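Last updated: December
14 shares | 3 comments

Nhyira Amegashie looks after one arm at Luvgate, a bench unit with a two-finger gripper. The crew calls it Stonine. She checks it at seven in the morning, before any job is loaded.

"I start at the fingers," she says. "Open them, power off, put a driver on every screw I can reach. The pads get wiped and I feel the tips for wear."

She replaced the last pair of pads at 807 hours. The pair before that went 821. 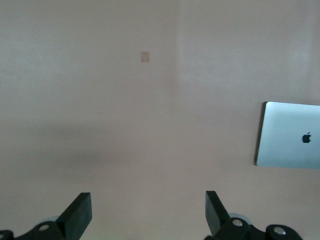 Algirdas Ozoliņš would rather see the pads changed on a fixed date, worn or not, and he told her so when the schedule was drawn up. Amegashie kept the hour log.

"A date doesn't know how hard it worked," she says. "If one tip wears more than the other, the grip goes off center. Then I swap both and run the open and close cycle 38 times before I teach the pick points again."

The wrist camera gets a dry cloth and a new calibration after any pad change. Her notes go in a paper binder.

Comments (3)

dmkell: Do you use thread locker on the finger screws?

Nhyira A.: Yes, the removable kind. One small drop.

pat_r: We log hours too. Works fine for us.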